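Residential Lighting, unit 4 handout
Layers of light, lamp ratings, small fixtures for halls and stairs
rev. 8/18/18 — replaces the March version, throw that one out

Reading before class: Lis packet, sections on color and dimming. Skip the part on fluorescent tubes, we're not doing it.

1. Three layers (review)

Ambient = general light for the whole room. Ceiling fixture, cove, big floor lamp bounced off the ceiling.
Task = light where the hands are. Counter, desk, bathroom mirror.
Accent = picture lights, niche lights, grazing a brick wall.

Most homes have one ceiling fixture doing all of it. Your job on the Bunthorpe plan is to find where that fails. Mark it on the plan in pencil first, not pen. Gordon will collect these at the end and they get reused.

2. Lumens, not watts

Watts = power in. Lumens = light out. Old habit of shopping by watts comes from incandescents, where the two tracked each other closely enough. With LED they don't.

Lux = lumens per square meter, on the surface you care about. 1000 lumens spread over 2 square meters is 500 lux, before losses. And there are always losses: shade, diffuser, dust, distance, dark walls.

For hallways, 100 lux at floor level is the target we use in this course. Kitchens counters want several times that. Know the hallway number for the quiz.

Worked in class: Vulville apartment corridor, two small flush mounts. Sylvie Morin's version passes on paper but has a dark patch between the fixtures, because she averaged. Don't average. Check the worst spot.

3. Color temperature

Measured in kelvin. Low = warm/yellow, high = cool/blue. Feels backwards, just memorize it.

Bedrooms, living rooms: warm.
Utility, garage, workbench: up to 4000 K is fine.
Don't mix two temperatures in one sight line. The eye catches it right away, even when people can't say whats wrong.

CRI is a different thing. It's how well colors show up under the lamp. A warm lamp can have poor CRI, a cool one can have good CRI. Half the class mixed these up last term.

4. Wall finish and reflectance

Pale matte walls send a lot of light back into the room. Dark walls eat it. Gloss paint gives you hot spots and shows every roller mark under a grazing light.

Same paint on two walls that meet at a corner will often look like two paints. Angle to the source, that's all. Check before you tell a client the color is wrong. Lucie Tremblay had a whole hallway repainted over this, ask her about it.

5. Night lights and step lights

Mount low. Aim down or sideways, never up at a face. Warm color only. Output very small — the point is to find the door, not to read.

Sensor types:
Motion (PIR). Sees moving heat. Blocked by furniture and glass.
Photocell. Stays off in daylight. Keep it away from the light of its own lamp or it will cycle on and off all night.
Combined. What we spec most of the time. Dhillon and Brirker both make a plug-in version, samples are in the gray drawer. Put them back.

Plug-in units: check what the outlet is switched from. If it's on the wall switch, the night light dies when someone turns the room off. Very common mistake on student plans.

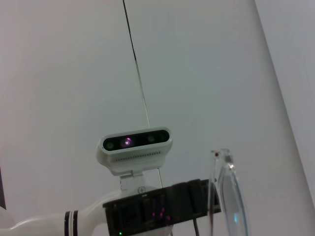
Fig. 4.1. Off-white walls meeting at a corner, one paler than the other. Thin black cable.

6. Dimming

LED + old dimmer = flicker or buzz, maybe both. Match the dimmer to the lamp using the maker's list. If there's no list, pick another lamp.
Minimum load matters too. One small LED on a dimmer built for a big incandescent load may never turn fully off.

Due next session

— Bunthorpe plan, hall and stair only, all three layers marked
— Lux estimate for the worst spot in the hall, show the arithmatic
— One paragraph on sensor choice
— Fixture schedule, one page

Hand in to Harpreet McKinnon, not to me. Late plans go in the box by the door.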